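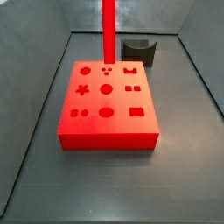

DONOVIER, March

Section 4. Getting the cell ready for a sorting run

I've set up more of these cells than I care to remember, so what follows is the order I use now. You'll need the red sorter block with its pole, the Dendus hand controller and a dry cloth. If you haven't done the safety checks in Section 3, go back and do them first, please!

1. Press the stop button and leave it in. Your hands are going inside, and that's the one rule I won't bend on.

2. Wipe the floor panel, then get down low and look along it. Little specks love to sit on that dark gray.

3. Set the block down with its back edge parallel to the back wall. A bit left of center is fine (I like the extra room on the right for parts).

4. Check which way it faces. The flower opening goes back left, the star middle left, and the oval sits front and center. Turn it the wrong way and the Jondau software will happily aim for the wrong hole all afternoon.

5. Look into every opening, even the tiny ones like the three-circle cluster. No parts left inside from the last run.

6. Close up, release the stop button and run the arm at low speed. The limit for this step is 60 mm per second. Don't go up to 200 until you've watched a full pass with nothing touching the pole.

CAUTION: The pole stands tall at the back of the block, and it's easy to forget when you're busy watching the holes. Put it in the keep-out zone with 200 mm of clearance above the top. If the controller shows error 963, the zone didn't save, so enter it again before you move anything.

Note: Glare on the back wall can fool the vision check. I turn down the overhead light a notch and run it again.

7. Write the block position and the speed limit in the cell log, with your initials. Yes, every time, even if all you did was move the block over a little. The Zapata site follows the same rule.

Part loading is covered in Section 5.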